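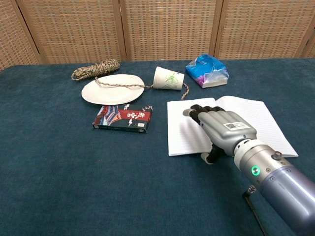 Vullbridge opens booking for its biggest season of evening and weekend classes yet

VULLBRIDGE, January 19, 2025 — Booking is now open for the new season at Ostness House, the adult and family learning centre on the old market square, with 153 classes on offer between now and the end of July. It is the longest list the centre has ever put together, and the whole team is thrilled with it!

The season covers bookbinding, bread, beginners' Italian, bicycle repair, choral singing, clock care, family crafts, watercolour and a good deal besides. Old favourites are back (yes, Sunday Soup is back) and they are joined by a clutch of subjects that people in the town have been asking for by name, among them basketry, basic plumbing and a course on reading old handwriting for anyone with a box of family letters they can't make out.

Last year 779 people took at least one class at Ostness House. Many had not set foot in a classroom since leaving school, and a fair few have already told the front desk they want to try something completely different this time round.

"I came here to learn how to stop my kitchen tap dripping and ended up in the choir," said Isauro Cisneros, head of programmes at Ostness House. "So I know how it goes. You turn up for one thing, you get chatting over the tea, and the next week you're carrying somebody's cello up the stairs. We've tried to build a season where that can happen to as many people as possible, and I can't wait to see who walks in."

Writing things down

One of the new courses closest to the team's heart is The Daily Page, a ten-week evening class on keeping a notebook. It is open to complete beginners and there is no reading aloud unless you fancy it. Students will look at weather diaries, recipe books, garden records and travel journals, and will keep a notebook of their own from the first week. A plain one from the corner shop is fine.

The course pairs nicely with Stitch and Fold, the bookbinding class, where students make a small sewn notebook and then a larger one with a hard cover. Anyone who books both will get the second at half price.

More for families

Saturday mornings are being handed over to families this season. The Kudix Room on the ground floor, repainted over Christmas in a very cheerful yellow, will host drop-in making sessions for children aged five and up with a grown-up in tow. The sessions use everyday bits and pieces such as paper plates, paper cups, string and rope, so that anything a child enjoys can be carried on at home without a trip to the shops.

Themes change each week. Coming up are things that roll, things that hang, musical instruments, puppets and a knots morning, which was so popular last September that the queue went out of the door. Families can come for the full morning or pop in for half an hour on the way to the market. 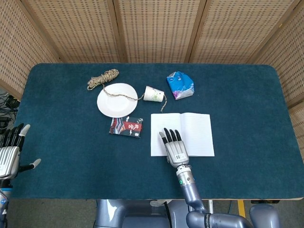

Booking and prices

Most evening courses run for ten weeks. One-off workshops last 2 hours, and the Saturday family sessions cost £3 per child, with accompanying adults free. Concessions are available on everything on the list, and people on a low income can ask at the desk about the Ibarra Fund, which pays course fees in full and covers bus fares as well.

Places can be booked online, by phone or in person at the front desk, which is open from nine until six on weekdays and until noon on Saturdays. Printed programmes are in the library, the health centre, the railway station café and most of the shops on the square. A large-print version is ready now and an audio version will follow.

The building has step-free access from the yard side, a hearing loop in all the ground floor rooms and a lift to the first floor. The pottery studio is still reached by stairs only, but an extra wheel has been set up downstairs, and students who would like to use it should say so when they book.

About Ostness House

Ostness House is an independent learning centre in the middle of Vullbridge. It runs classes for adults and families all year round, along with a lending library of tools and sewing machines.

Press contact

Isauro Cisneros, Head of Programmes, Ostness House, Market Square, Vullbridge. Interviews and visits to classes can be arranged on request.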